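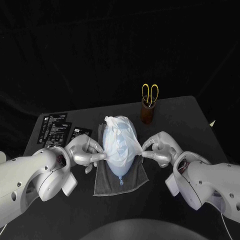 Plastic wrap held at both edges over a light blue balloon.

Eilif Lindqvist is eating toast when I ring, and he's not going to stop for me. "Carry on, carry on, I can listen and chew," he says, and for the first couple of minutes he does exactly that while I tell him, far too fast, how much I loved the last series of Cornedwood. I had promised myself I'd be cool about it. I watched the finale twice in one night, the second time with the subtitles on so I didn't miss any of the muttering.

"Oh, the muttering," he says. "My mum rang me up about the muttering. She said, we paid for all those speech lessons."

If you haven't caught up yet (and please do, I'll wait), Cornedwood is the family drama set in a failing seaside hotel, and Lindqvist plays Marty, the night porter who knows where everyone was and won't say. He was hired for two episodes. He was meant to carry some bags, give the police a bad answer and leave on a bus. Then viewers fell for him, completely and all at once, and by the end of the first series Marty had a brother, a past and his own theme tune on the piano.

"I found out I was staying from the costume department," he says. "I went in to hand my jacket back and they said no, love, you'll want that, and gave me a second one. Same jacket, but for winter. I sat in the car park and rang everybody I'd ever met."

He was 40 when that happened. Before it there had been a lot of theatre, a building society advert that he still gets shouted at him in Andton, where he grew up, and one long wet summer playing a badger in a touring children's show. He talks about the badger with real love. The head was hot and the eyes were in the wrong place, so he spent most of it looking out through the mouth.

"It was the best training I've had," he says. "You can't do anything with your face. You've got your shoulders and that's your lot. And then I get to Marty, who doesn't want anybody to know what he's thinking, and I thought, well, I know this one, this is the badger."

I tell him I'm never going to be able to watch the lift scene again without thinking of that. He is delighted.

About the lift scene. It's the one everybody wants to hear about, the long silent ride in the fifth episode with Marty and the owner's daughter, and I'd read that it was shot in one go. It wasn't, he says. They did it 20 times, and the one on screen is the third.

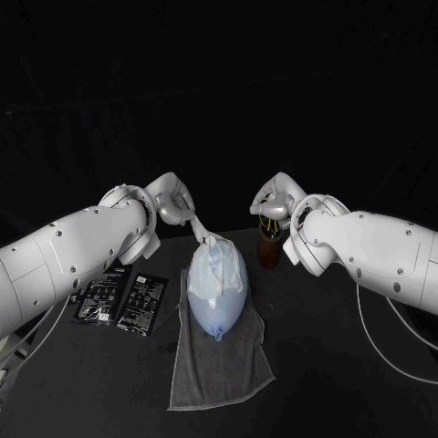
"So all those other goes were for nothing, and I'm so glad we did them," he says. "You get silly, then you get cross, then you get really very good, and then they use the one from before any of that. I've stopped trying to work it out. I watched it at home and thought, who's that man, he looks as though he's forgotten his keys."

The new series goes out in March, and he's under strict orders about what he can tell me. He gets round this by telling me things about the food. The catering van has a new cook. There is a fish pie. At some point in the fish pie story he lets slip that they were filming on a boat that day, then goes quiet, then says, "You didn't hear boat." I did, and so did you. Marty hates the water, as anyone who remembers the harbour wall episode will know, so make of that what you like. I've been making a great deal of it.

What he can talk about, and does, at length and with his mouth finally empty, is Jekgate. It's the little theatre behind the bus station in Andton, the one where he had his first part at 14, as a tree and then as a slightly more important tree. It had been dark for years. He's been going back since last autumn to put on a show there, a comedy about two rival wedding singers, and he's in it, and he's directing it, and from what I can tell he has also been painting the toilets.

"Only the doors," he says. "But it's a good colour. Come and see it. It's a sort of mustard."

The place seats 600, which sounded mad to everyone he told. First night sold out all the same. His co-star is an old friend from drama school, and they do their own singing, live, with a band who have all played real weddings and have opinions. The drummer walked out of a rehearsal because the first dance was too fast. They slowed it down. He was right, Lindqvist says, it had been bothering all of them and only the drummer had minded enough to put his coat on.

Does he sing well? I ask, because you never hear Marty so much as hum.

"I sing loudly," he says. "At weddings that's the same thing."

Then he sings me a bit, down the phone, at ten past nine in the morning, and I'm happy to report it's lovely. Proper, warm, end-of-the-pier singing. I clapped. My cat left the room, but she does that for everybody.

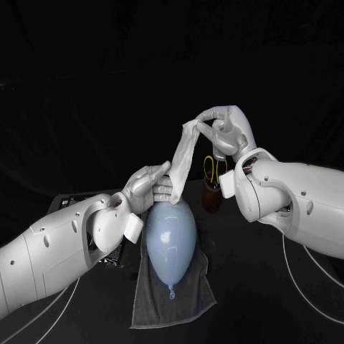

One white hand on top of the balloon, the other pinching a thin white cloth.

We get on to fame, as we were always going to, and he wriggles a bit. He still takes the bus. People are nice to him on it – mostly they want to tell him who they think did it. A woman once followed him off two stops early to explain her theory about the laundry chute, and he let her get to the end before telling her he hadn't read that script yet. She was close, he says now. Much closer than he'd realised.

There are harder bits. He didn't enjoy the week when the papers decided he was seeing his co-star from the lift scene, and her husband, who is a friend, had to come home past a photographer crouching by the bins. "He took him out a cup of tea," Lindqvist says. "I'd have turned the hose on him. But he took him a tea and the man went home. I think about that when I'm getting worked up over something."

He's single, since I asked, and quite cheerful about it. He has an allotment which he's bad at. He has a nephew who has never watched the show and thinks he works in an actual hotel, and has asked him, more than once, whether he could get them a room with a balcony.

And after this? There are 54 performances of the wedding singers to get through before he has to think about it, he says, and then possibly a film, a small one, with a part that has almost no lines. I say that sounds like the badger again. He laughs so much he has to put the phone down on something, and I can hear the kettle going on behind him.

"I'll tell them that," he says when he comes back. "I'll ask if I can keep the head."

Before he goes I have one last try at the boat. Is Marty on it? Does he get off it? Lindqvist says he'd love to help, but his toast is burning.

"You finished your toast," I say.

"This is the second lot," says Eilif Lindqvist, and off he goes to see to it.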